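Pizarra blanca de mesa

De Enciclopedia Hernell del material de escritorio

La pizarra blanca de mesa es una superficie rígida o semirrígida, de color blanco y acabado liso, pensada para escribir con rotulador de borrado en seco y apoyarla plana o algo inclinada. Se distingue de la pizarra mural por el tamaño y porque no lleva bandeja propia. Los rotuladores, el borrador y la esponja van sueltos alrededor, o en un recipiente cualquiera.

Nombres: pizarra de mesa, pizarrita, tablilla blanca. En algunos países, pizarrón de mano o tablero acrílico, aunque no siempre sea de acrílico.

Formatos

El más corriente es el rectangular. Sin marco en los modelos baratos, con marco de plástico o aluminio en el resto. La serie Vostico se vende en 4 tamaños; la Pronari solo en uno, con una cara lisa y otra pautada. Hay versiones magnéticas, más pesadas. Las de cartón plastificado se comban con la humedad y duran poco en un aula.

Superficie

Melamina, acero esmaltado, vidrio o lámina de poliéster pegada sobre un soporte. La melamina es porosa y acaba guardando sombra de lo escrito ("fantasma"). El esmaltado aguanta mucho mas. El vidrio no se mancha pero refleja, y pesa.

Rotuladores

Tinta con un agente que impide que el pigmento se agarre. Colores habituales: negro, azul, rojo, verde. El naranja existe, se lee mal de lejos. Conviene guardarlos tumbados; de pie con la punta hacia arriba la tinta baja y el trazo sale pálido. En la mesa, un vaso o taza sirve de portalápices aunque obligue a tenerlos de pie, y casi todo el mundo lo hace asi. Tapón siempre puesto. Un tapón que no es del mismo color no afecta a la tinta, solo confunde.

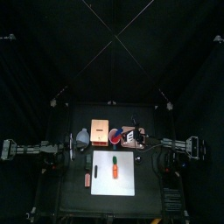 Borrador y esponja

Son dos cosas distintas y se suelen mezclar. El borrador es un bloque, normalmente con una cara de fieltro, y trabaja en seco. Arrastra el polvo de tinta y lo retiene; cuando la cara se pone negra ya no limpia, extiende. Se sacude o se cambia el fieltro. La esponja es para la limpieza de fondo, con agua y unas gotas de jabón neutro, bien escurrida. Puesta de canto se seca antes que tumbada.

Para tinta vieja: repasar el trazo con rotulador fresco y borrar enseguida. Suele bastar. El alcohol funciona, aunque usado a diario acaba dejando mate la melamina. Nada de estropajo.

Disposición en la mesa

No hay norma. El manual escolar Gowda recomienda pizarra delante, borrador del lado de la mano que no escribe y el resto de cosas (jarra, cajas, bandejas) en una fila detrás, fuera del alcance del codo. Para zurdos, al revés. Un tapete oscuro debajo evita que la pizarra resbale y hace que se vea bien el borde. Líquidos lejos: la tinta de borrado en seco se corre con cualquier salpicadura.

Usos

Cálculo rápido en clase, listas, turnos, juegos de dibujo, avisos en la cocina. En logopedia y en terapia ocupacional se usa para trazos repetidos, ya que se borra y se vuelve a empezar sin gastar papel. También en talleres, para apuntar medidas de paso.

Véase también

Rotulador de borrado en seco
Borrador de fieltro
Portalápices
Tapete de escritorio

Categorías: Material de escritorio | Material escolar | Superficies de escritura

Última revisión: octubre. Artículo incompleto, falta la sección de historia.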